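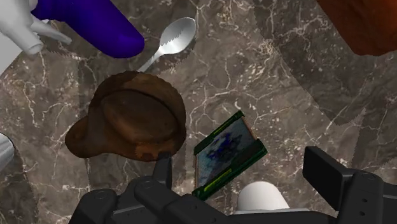 Can a robot clear the kitchen counter yet?

I get asked this at least once a month, usually by someone who has just watched a video of a robot folding a towel. My answer has been "no, but less no than last year" for a while now. In December I spent most of an afternoon at Troston with Salamatu Oyewole, who works on picking and sorting there, and I came away with the same answer and better reasons for it.

Most of what she does happens in simulation. A counter gets covered with stuff, the software arm gets told to put one thing somewhere, and it either manages or it doesn't. The stuff is a mix that makes sense only if you have lived in a house with other people. A spoon is fair enough. A hat and a small picture frame next to it sounds silly until you look at your own counter. Mine had a bike light and a library book on it this morning, along with the bread.

Salamatu's team ran 851 attempts in the last round before my visit. The arm got the right object to the right place in 500 of them. Another 275 ended with the object dropped or never picked up, and the rest were stopped for some other reason, mostly the arm going for the wrong thing.

I asked which objects cause trouble. Spoons, she said, right away. A spoon lying flat gives two fingers very little to hold, and if the tips come down a hair too high they close on nothing. People slide a spoon to the edge of the counter or get a fingernail under it and never think about it. Hats are easier to grab but they change shape in a real hand, and the simulated ones don't change shape the way a real one does, so a good score on hats doesn't tell her much. Picture frames are all right if they're small and you take them across the short side. If one is sitting at an angle the arm has to turn its wrist first, and sometimes it doesn't turn far enough.

Then there is the crowding. One object on a bare surface is close to a solved problem. Put the next object an inch away and the fingers need room to come down on both sides, and often there isn't any. A person just shoves things over. Her arm is starting to do some shoving too, but it was never taught when shoving is a bad idea - next to a full glass, for example.

The other thing I wanted to know was how much of this carries over to a real kitchen. Oluwaseun Isah runs the physical arm down the hall, and he was blunt about it. Shiny things and busy countertops still throw off the cameras, and his numbers are always lower than hers. He wouldn't give me a figure.

Speed is its own problem. I cleared the test table by hand in less than a minute while he was getting coffee. The arm took most of the time I had left before my train.

So I'm still wiping my own counters. If you're buying for a shop floor where the same part shows up in the same tray all day, that's a different question, and I have notes from Vultcombe on it that I'll type up when I get a free evening.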